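June, after dinner

All the day I was with the equipment list and I am still not finished with it. I write here what I decided and what I did not decide, so that tomorrow I will not begin again from zero.

The sum is 2000 dollars until the end of summer. This is for everything that touches the hand-held grippers: spare fingers, cables, the objects we pick up, and transport if something must come from far. The arm itself is in the other budget, and I am glad that I don't have to defend it. In the morning I believed 2000 was a lot. By lunch I had the first offer from Pledport, 1264 for one complete pair with cables, and I stopped believing it.

Xavier thinks I should take the offer before they change it. He is maybe right. But a third pair was my idea from winter, when I did not yet know how the work would go, and I don't want to buy it only for the reason that I wrote it down once. Today I tried to look at what we use and not at what I imagined we would use.

What we use is first of all fingers. The black blocks do most of the work, and they are the part that meets the table, the jars and the wire stand. I would like to know if Posach can make only this block, with the same two screw holes on top, so that it goes onto our mounting without any adapter. I made a small drawing for them. My drawing is not beautiful but the distances are correct.

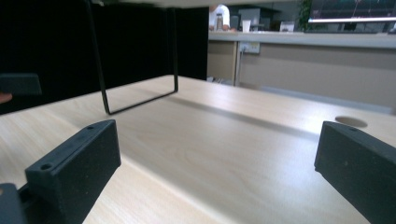
Ask also for the price of the mounting piece, Danilo Layug wrote back when I sent him the list, because in Gindthorpe we bought fingers two times and then found that the part behind them was worn out too. He wrote also that I should never trust a price without the shipping in it, and that he would wait with the third pair until there is a third person to hold it.

This last sentence stayed with me the whole afternoon. It is a simple thing and I did not think of it. We have hands for the pairs we have. If I buy a third one it will lie in its case as a spare, and then it is an expensive spare, when one finger block and one cable would be enough on most days.

So I made the list again. First line, finger blocks from Posach, if they answer. Second line, mounting pieces, as Danilo advises. Third line, cables. I want them longer. The ones we have come down past the hand and then off the table, and the person must always think a little about the cable when she should think about the jar. For this I put 50 dollars and I am sure it is too low, but I don't have a better number.

The fourth line is the objects. I was ashamed to put jars in an equipment budget, so I had them under "other", and then "other" became very large and Xavier asked what it was. Now I call them jars. I want them in more sizes, all with lids, some clear and some not. The filling we can buy at the supermarket with the coffee money. 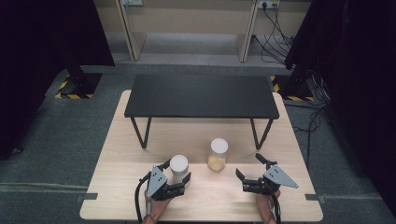
Both grippers open, two containers with white lids on the table.

The fifth line is the small furniture. The low black table that stands on the wooden one gives us a second height, and I would like one more height, something in the middle. I looked in two catalogs in the evening. Everything nice is too wide. I could ask for a board cut to measure, but then I need legs, and with legs it costs again like a table. I left this line with a question mark.

I did not put the power strips. We have some on the wall at the shelves, and the cables that hang from them are not pretty, but they don't belong to my list and I will not adopt them.

If I count everything without the Pledport pair, I am under the sum, and I can keep a part for autumn. If I count it with the pair, I am over it, also when I cut out the furniture. I did the calculation again after dinner, hoping for another result.

Tomorrow: write to Pledport and ask how long the offer is valid. Ask them if they sell half of it, I mean one gripper and not a pair. Call Posach in the morning, they are friendlier before ten. Tell Xavier about the third person before he hears it from Danilo. Find the old invoice for the cables, I think it is in the gray folder.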